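Share of search

Share of search is a measure used in marketing to compare how often people look for one brand on a search engine with how often they look for all the brands in the same category. It is given as a percentage. If a category gets 1,572 searches for brand names in a month and one brand accounts for 376 of them, that brand's share of search is just under 24 per cent.

The measure is mostly used as a cheap stand-in for market share, which is slow and costly to collect in many trades. It is also used to judge whether advertising has made people more curious about a brand.

Calculation

The first step is to decide which brands belong in the category. The searches for each brand name are then added up over a fixed period, usually a month, and each total is divided by the total for the whole group. Common misspellings are normally counted with the correct name. Searches that pair the name with another word, such as "returns" or "opening times", are included by some analysts and left out by others.

Monthly figures tend to jump about, so a moving average is often used. A 12-month average removes most of the seasonal effect but is slow to show a real change. Shorter averages are more common in categories where people buy often. 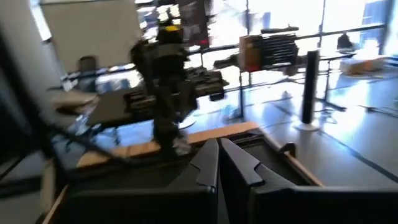
Brand names that are also ordinary words or surnames cause difficulty. The furniture retailer Mulley shares its name with a family name, and counts for it include searches by people tracing relatives. Analysts deal with this either by counting only searches that the search engine has filed under the right topic, or by taking away a fixed amount based on a period before the brand existed. The second method is not possible for older brands.

Use in practice

Venkatesh Kamath, an analyst at the research firm Kandasamy, applied the measure to 19 regional retailers and compared the results with their sales. In 13 of them, a change in share of search came before a change in sales in the same direction. The gap between the two was longest for goods bought rarely, such as beds and cookers, and was hard to find at all for groceries.

The homeware chain Dirden reports share of search to its board alongside sales and the number of visits to its shops. Its figures are split by region, and its store at Prerkgate is treated as a region of its own.

Criticism

A rise in searches does not always mean that people think well of a brand. Product recalls, strikes and court cases all push the figure up. For this reason share of search is often read together with a measure of sentiment taken from social media posts or customer reviews.

The choice of category also affects the result. Leaving out one large competitor raises the share of every other brand, and two firms can publish different figures for the same brand in the same month. Searches made inside shopping sites and apps are usually missing from the data, as are visits by customers who type in a web address directly.

See also

Share of voice
Brand awareness
Market share
Sentiment analysis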